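Search this site Search Go

Notes from the Dralgate open day

Dralgate opened its lab to visitors for an afternoon in November, and I took the 2:00 p.m. slot. I work on test fixtures for a living, so my interest was mostly in the hardware and in how the work is organized from one hour to the next. What follows is from my notebook, in the order I wrote it down.

The visit started in a corridor with a slide presentation. The lab runs two projects at the moment. Sturura is the older one and deals with bin picking on a fixed arm. Byun is the hand project: an operator wears a device on each hand, handles household objects at a table, and the joint readings are logged along with video. The logs are then used to train a controller. The current Byun set stood at 2,589 accepted episodes on the day, against a target of 3,000 before the next training run. The presenter was careful to say "accepted." An episode is thrown out if a cable snags, if a sensor drops out, or if the operator goes outside the marked work area. I asked for the rejection rate and was told it varies by operator, and that new operators are bad for the first two days.

Groups were limited to eight people, and mine was full. We were asked to silence phones and stay on the carpet side of a line of tripods. The room was curtained and dimmer than I would want for bench work. The explanation was that daylight moving across a table over the course of a day shows up in the video, and they would prefer to add lighting variation on purpose, in known amounts.

The demonstration itself was short. The operator sat at a wooden table inside an aluminum extrusion frame and worked through a task list read out from a script. Each task was one or two sentences long. Objects are kept ordinary, the sort of thing found in a kitchen or a bathroom, and they are swapped between blocks so that no pair appears together too often.
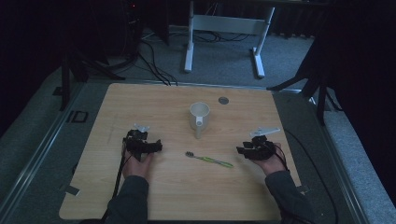 The script is the part I would copy. Every task has a start condition, an end condition and a time limit, and the operator returns to a rest position in between. This costs a few seconds per episode, but it makes the cuts trivial. A colleague of mine once spent most of a month trimming bench footage by hand for the lack of exactly this.

On the hand devices, I have three observations.

First, they are wired. A visitor asked about going wireless, and the answer was that it had been tried and dropped. Battery weight on the back of the hand changed how people moved, and the link added jitter to the timestamps. A cable is a nuisance but its delay is constant. I agree with the choice, though I would have liked to see better strain relief. Most failures I see in my own work start within an inch of a connector.

Second, the fit is adjusted with straps, and the zero position has to be taken again each time the device goes on. The procedure takes 58 seconds from a cold start. I timed it with my watch while the presenter was talking about something else. That seems fine for a session of an hour or more and poor for anything shorter.

Third, grip force is estimated from motor current. There is no separate force sensor. For a mug this probably doesn't matter. For thin or soft objects I suspect it does, and the presenter more or less conceded the point when I raised it. Fingertip pads from Pratik are under evaluation, but none were fitted and no schedule was given.

We then had ten minutes with the playback station. Episodes can be scrubbed frame by frame with the joint traces underneath, and bad segments are flagged in a separate column. The software is plain and quick – a table, a plot, a video window. It was the best thing I saw all afternoon. I asked if it would be released and got a polite noncommittal answer.

Sturura was shown last, from behind a guard, at reduced speed. It picked plastic fittings out of a tote and placed them on a tray. It missed a few and retried without help. I have seen faster cells, and the team didn't claim otherwise. They are more interested in how it recovers from a bad grasp than in cycle time.

Practical notes for anyone going to the next one: parking is behind the building, the entrance is on the side, and the coffee is from a machine that takes coins only. Book the early slot. By the end of mine they were running nearly half an hour behind, and the question period was cut to make up the time.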